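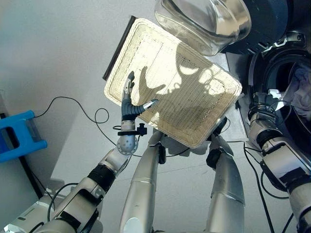 Home Laundry and Textile Care
Unit 7: Loading, unloading and carrying
Handout for students, December 2022
Course leader: Stela Bucur

Read this before the practical. Bring it with you, along with a pen and one item from home that still has its care label.

1. Before you load

Empty every pocket. Close zippers and hooks, and leave shirt buttons open. Turn jeans and printed T-shirts inside out. Tie drawstrings in a loose bow or they will pull out of the waistband.

Light colors go together: white, cream, pale blue, pale gray. A new dark item is washed alone the first time, whatever the label says about color.

2. Filling a front-loading drum

Put items in one at a time. Large pieces such as sheets go in first, opened out, with small pieces between them. A sheet that goes in as a ball tends to come out as a ball with a dry middle.

Fill the drum loosely. You should be able to lay your hand flat on top of the load with your fingers spread and still have room above it. Wool and delicates get half of that.

Run a finger around the door seal before you shut the door. Socks get caught there.

3. Unloading

Set the basket on the floor directly in front of the door, long side toward the machine. Kneel or squat. Do not bend from the waist.

Take out small things first. If a sheet has wrapped itself around the rest, find a corner and turn the drum by hand until it comes free. Pulling hard stretches the hem.

Shake each piece once as it comes out. Check the drum for anything left at the back, then leave the door ajar.

4. Baskets

A woven basket is light and lets air through, but damp washing should not sit in it for long. The weave holds moisture and can mark pale fabric. Line it with an old pillowcase if you are carrying anything wet. Check the rim and the base for broken strands, which snag knits.

Plastic baskets can be wiped clean and are better for heavy wet loads. Use the plastic ones for towels in class.

Wash the liner every week. Let an empty woven basket dry in the open, out of strong sun if you can, as long exposure makes the fibers brittle.

5. For the practical

Work in groups of 3. Each group loads, unloads and sorts one wash. Write down the program used and anything you found in the seal.

Ruben Verstraete will sign your sheet at the end. Sheets without a signature have to be repeated in April.

Reading: Lomcombe course book, chapter 9, up to the section on ironing.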